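Danai Karras on running a school uniform exchange

Danai Karras started the Sterelby uniform exchange in January with 2 clothes rails and a folding table in the hall behind the library. By the end of the first term she had passed on 121 items, most of them sweaters and gym shorts.

"I had three boys in one school and a bag of shirts in the closet that were too small for anybody," she says. "I asked at the gate and every parent had the same bag."

There is no charge and no sign-up. Families bring what they have outgrown and take what they need. Karras dropped an early rule about swapping one for one after a month. "The people who most needed a shirt didn't have one to bring. So that was the end of that."

Sizes are the hard part. Labels differ between suppliers, and plenty have been cut out. Karras measures across the chest and writes the number on a paper tag. Ages 5 to 7 go quickly. She has more blazers than she can hang.

Tahira Cheema, who ran a similar exchange in Skavby before moving to the area, joined in the spring and took over the sorting. She checks collars first, then cuffs and buttons.

"If the collar's gone I don't put it out," Cheema says. "I wouldn't send my daughter in it, so why would I hand it to someone else?" 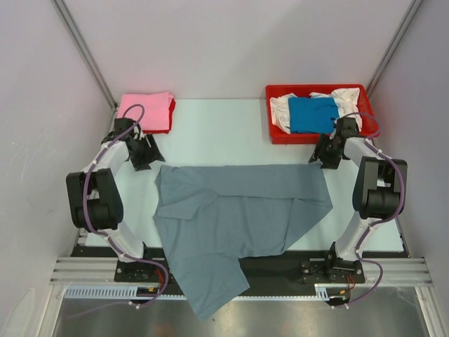
A polo shirt on the table, with more clothing in the red tray.

Anything too worn goes to textile recycling. The exchange now holds around 1000 pieces, and Karras would like a second room before the fall. She has asked the library and is waiting to hear.

"They said probably," she says. "I've started labeling boxes."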